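Sorting the Spare Room: Small Items and Textiles

Posted 2021-11-03 by Begović
Reading time: 3 minutes

The spare room in the Briltolcombe apartment was cleared in October, over three evenings. The large furniture had already gone to storage. What remained was small: costume jewelry, desk items, bedding, and the contents of two dresser drawers. This page covers the sorting method and the containers used. The entries below are notes made at the time, lightly edited.

1. Work surface. The bed was used as the table. Small parts dropped on a hard floor travel a long way and tend to end up under the radiator. On cloth they stay where they land. The drawback is that cloth has folds, and a fold will hide an earring back. Smooth out each area by hand before and after use.

2. Containers. Open boxes only during sorting — lids come later. A box with a low front is easier to work from than one with four walls of equal height. Pale interiors show dark objects well. The Kement drawer inserts we already owned were too shallow for anything taller than a matchbox and were kept for flat items.

3. Rings. Sort these singly. A ring with a raised setting should not share a compartment with chains, as the setting catches and the chain kinks. Plain bands can be stored together on a dowel.
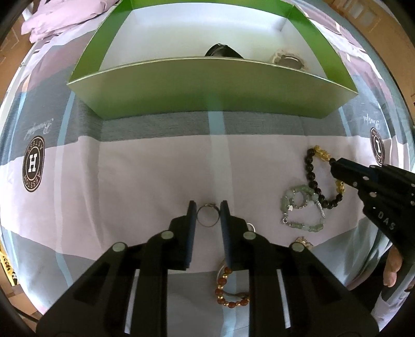 How should a ring with a raised setting be stored if there is no ring box?

Wrap it once in soft tissue and place it in a small lidded tin or a coin envelope, one ring to each. Write the contents on the outside in pencil. Cotton wool is a poor choice, as the fibers catch under the setting and are slow to pick out.

4. Printed bedding. Large cloths with bands, stripes or emblems are folded with the print inward. Fold along the stripes where the pattern allows. It keeps the stack square and avoids a hard crease across a printed emblem. Creases already in the cloth were left for the next wash.

5. Loose items of unknown origin. Caps, knobs, odd fittings. These went into one box with the date on the lid. Anything unclaimed by spring will be thrown out.

6. Labels. Paper tape and a soft pencil. Printed labels were tried on the first evening and abandoned — the adhesive lifted from the plastic overnight. Each label carries a shelf number and one word. More than one word was not useful in practice.

7. Shelving. The closed boxes went on the Brulness unit in the hallway, which has adjustable shelves and a fixed back panel. Heavy boxes at the bottom, jewelry at eye level, bedding on top. The gap above each box was set at the width of a hand.

8. Remaining work. The second dresser drawer is still full of cables. They will be measured, tested and tied before anything is put away. A separate page will follow when that is done.

Comments

drawerslide wrote:
What do you use for the dowel? Mine leaves a mark on silver.

Begović wrote:
Unfinished beech, sanded. Check whether yours has been varnished. Some varnishes stay tacky.

hallcupboard3 wrote:
Agree on the coin envelopes. I would add that they need to be stored upright or the small ones slide under the others and you end up emptying the whole tin.

pm_oakley wrote:
Does the Brulness unit take a load on the top shelf? Ours bows in the middle with two blankets on it.

Begović wrote:
Ours holds the bedding without visible sag. I moved the support pins in one hole from each end. Worth checking that yours are fully seated.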